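Mar 6, 2026

# An afternoon with the Gostton arm

The man from Pelico had a lanyard, a laptop and a patient way of talking, and he needed the last one. I'd gone to the Gostton open day with a bad attitude. Three of these events in as many years have left me with a drawer full of pens and no clear idea what any of the machines were for.

"You're going to ask me what it's for," he said, before I had my notebook out.

I asked him what it was for.

"It's for learning on. People at Bowen want to know if a cheap arm can be told where to put something and get it right. If it can do that on a table, you can start arguing about a warehouse."

I said a warehouse was a long way from a table. He agreed, which I wasn't ready for. The leaflet in my hand didn't agree at all. It was printed by Prakia, who paid for the room, and it promised 2,563 hours of practice behind the software and "a helping hand for every workplace". I read him that line.

"I didn't write that," he said.

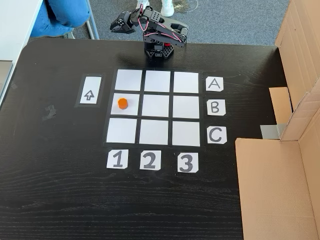
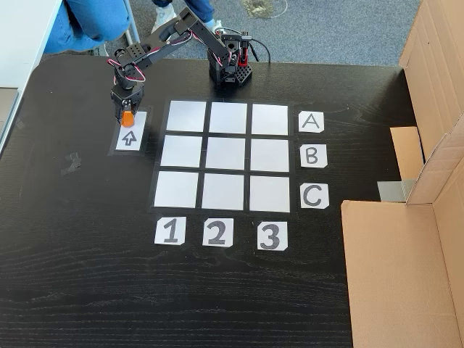 My quarrel with demonstrations is that the people giving them choose the question as well as the answer. He took this fairly well. I pointed at the letters and numbers along the edges of the grid and said that nobody at my old depot ever put a parcel down on B1. We put it where there was a gap. He said the labels were there so that he and the arm could mean the same place, and that if I gave directions to a new starter I'd do something similar.

"You'd say second shelf, on the left. It's the same thing with fewer words."

But a new starter, I said, can cope when somebody moves the shelf. What happens if I shove the grid over a bit?

"Then it may well miss. I'd sooner say so now than have you find out and write it up."

I've written it up anyway. He went on to say that small, light blocks were the easy case, that anything soft or shiny was harder, and that he wouldn't trust the thing near a cup of tea. I asked whether he'd told Prakia this. He said they had been sent a report in October. I asked whether they had read it, and he looked at his laptop.

We talked about money for a while. He wouldn't give me the price of the arm but said it was under 1,000 pounds, and that the wages of the people looking after it came to a good deal more. There are two of them on it full time. I did that sum in my head and said it was a dear way to move a block.

"Today, yes," he said. "Ask me again in two years."

I told him I had heard "two years" at the last open day, from a different firm, about a machine that folded towels. He wanted to know what had become of it. I said I'd been hoping he could tell me.

He offered me a pen on the way out, and I took it.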